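Moving the shared table to the middle of the floor

For most of its first year our floor at Hultham had the long table pushed up against a wall. It collected parcels. I moved it out into the open part of the office in November, and these are my notes on what changed, mainly for Beverley Lightfoot, who is planning the same thing on the floor above.

The table is dark brown and rectangular, and takes up a good deal of room. Against the wall only one long side could be used. Freestanding, it has both long sides and two ends, and the number of people who can reach the middle of it at once goes up accordingly. The cost is floor area. A walkway has to be kept on each side, and the walkway has to be wide enough for a person wearing a backpack to pass behind a person leaning over the table. I tested this with my own bag, fully loaded, before fixing the position.

The budget was 2,878, of which 1,540 went on electrical work. The old wall position had sockets directly behind it and the new one had nothing. Zavthorpe quoted for a floor box and did the work in two visits. The remainder covered protective pads for the feet, a new lamp for the corner that lost its light, and the hire of a lifting trolley, which I would not bother with again. Four people can carry the table if the route is cleared first.

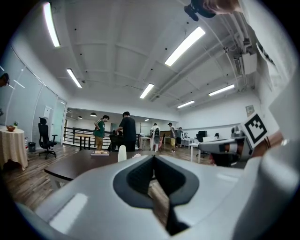 The second question was what should be allowed to live on the surface. My first rule was that nothing stayed overnight. It lasted three weeks. People want somewhere to put down a cup or a tray while they are on their feet, and a table in the middle of a room is where those things end up. The current rule is that small items are fine during the day and the surface is cleared at 6 p.m. Crumpled paper goes in the bin by the door. There was no bin by the door at first, and adding one did more than the sign had.

Maiara Lacerda asked about noise. Standing conversations did move toward the center of the room, and the desks at the far end get more of them than before. I tried a Tang felt screen on loan between the table and the desks. It blocked the view and made no difference I could hear, so it went back.

Wear on the wooden floor is the item I am still watching. The Cusa pads that came with the order were too thin and two of them split within the month. The thicker type has held so far, but grit gets under the edges and has to be brushed out. If you are doing this upstairs, Beverley, order the thick ones first and check them before the cleaners do the floor.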